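When the fingers don't open: speaker notes, Tukby sorting session

Notes for the afternoon slot. Slide changes are marked with a dash. Leave time for the grip demo at the end.
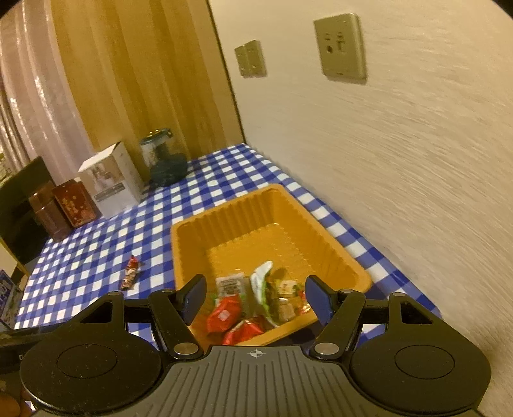

- Start with the fault itself. During a run of small wrapped goods at the Tukby site in March, one arm picked up a sweet, carried it to the drop point and did not let go. The software recorded a completed drop. The arm went back for the next item with the first one still between its fingers, pushed it into the tray and stalled.

- A person reached in to clear it. The arm was stalled but it was still powered, and when the load came off the fingers it finished the move it had been told to make. The fingers shut on the edge of a glove. The hand inside was not hurt. I want that said early, so people are not sitting there waiting for it.

- Say plainly that there were two faults. The failed release was one. The other was that a stalled arm could be approached and touched without anything cutting its power. We would have found the first in the end from the bad drop counts. The second had been there since the cell was built.

- Slide: timeline. Don't read it out. Point to the gap between the stall and the hand going in. It was 18 seconds. The stall alarm was set to sound after 30 and so it never sounded.

- Why the fingers did not open. The command to open was sent and the motor turned. The pad on one finger had picked up a sticky film, and the twisted end of a wrapper had stuck to it. The fingers parted a little and the wrapper went with one of them. The position sensor read the fingers as open, which was correct. There was no check on whether anything was still hanging from them.

- Explain why we did not see it in testing. The test set was cartons and stiff pouches. They drop when the grip opens, every time. Thin film and twisted ends behave differently, and small sweets weigh so little that a trace of glue or sugar will hold them. We had run 800 cycles without a missed release and took that as a pass. All of those cycles used clean pads.

- If asked about the pads: they are the standard soft ones from Halvorsen. There is nothing wrong with them. Our cleaning sheet said to wipe them weekly, and it had been written for cartons.

- Slide: what people did on the day. Be fair here. The person who reached in had cleared jams the same way for months, and so had everyone else on that shift. The written rule was to press stop first. The stop button was on the far side of the cell, five steps away, and pressing it meant a full restart. If following the rule costs a long restart every time, people will find a quicker way. I include myself.

- Pause here. Somebody usually has a similar story. Let them tell it.

- What we changed, in the order we did it.

Stop button moved to the near side, within reach of where you stand to clear a jam.

Stall alarm cut from 30 seconds to 2. It gave a lot of false alarms in the first week and we left it alone. Most of them were real stalls that used to clear themselves.

A stall now removes power from the fingers as well as the arm. They go slack and can be pulled apart by hand. The drawback is that whatever they are holding falls, so we don't use this setting at Skirneck, where the items are heavier and the arm works at shoulder height. Skirneck has a gate switch instead.

Pads wiped at every shift change. Dry cloth first, then a damp one. No solvent, it makes the surface tacky.

A release check. After each drop the fingers close again on nothing. If they stop short of fully closed, something is still there and the arm parks.

- The release check adds time to each cycle. Clirkthorpe asked whether they could leave it out on cartons. My answer was no, and I'd like to hear from anyone who thinks differently.

- What is still open. The check misses very thin film. A flat empty wrapper lets the fingers close far enough to pass. We have tried a tighter limit and it trips on worn pads. We have no good answer yet and I would sooner say so than put up a slide with a plan on it.

- Grip demo. Use the bag of mixed sweets, including the twist-wrapped ones. Do one clean pick, then put a dab of syrup on the left pad and do it again. Keep the stop button in your free hand. Ask the front row to stay behind the tape.

- Questions. The report form is on the last slide, leave it up. Near misses go on the same form as injuries.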